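Butcher block tops: oil or hardwax?

grellellow_jo
19 Sep 2021
I'm about to put a maple-ish butcher block top on a long bench in the spare room and I keep going back and forth on the finish. Mineral oil is cheap and I've used it on cutting boards forever, but this is a big top and I really don't want to be re-oiling it every month. Is hardwax worth the money? It's going to be a desk mostly, plus coffee, plus a cat.

sawdust63
Hardwax, no contest. I did my desk with two thin coats and buffed it off with an old T-shirt. Coffee rings wipe right up. Sand to 120 or 150 and stop there or it won't soak in.

Flandeck
Disagree! Mineral oil is fine for a desk if you do it right. You flood it the first week, let it drink, and after that it's twice a year. And when you scratch it (you will) you just rub more oil in. Try spot fixing hardwax and tell me how invisible it is.

sawdust63
I have, it was pretty invisible lol

RMaglaya
Renato here, I usually just lurk. Whatever you pick, do the underside too. I skipped it on my first top and it cupped so bad my pencils rolled to the middle. Also don't panic about the strips not matching. I love the mix of pale and honey in these, way nicer than a stained one.

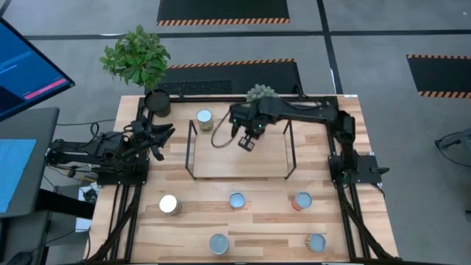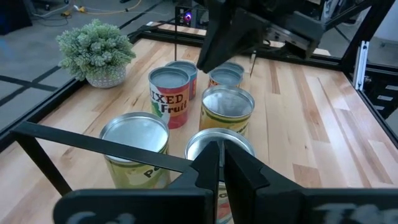
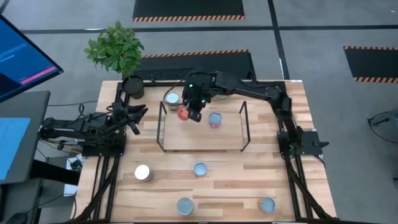 Light butcher block with the strips running long, black rails at the sides.

grellellow_jo
Oh that's pretty. I was going to stain mine darker and now I'm not so sure. Does the black edging make it look more yellow in person?

Flandeck
Anything next to black looks warmer. Don't stain it, you'll get blotches.

zidero_b
Going to be the grump and say water-based poly. Three coats, done, go live your life. I paid up to 50 bucks for the good stuff and still have half the can.

sawdust63
Poly feels like a bowling alley.

zidero_b
I like bowling

RMaglaya
Jo, get a cheap offcut and try all three on it before you commit. Leave a wet mug on each one overnight.

grellellow_jo
OK, offcut test it is. Leaning hardwax. Will report back if the cat allows.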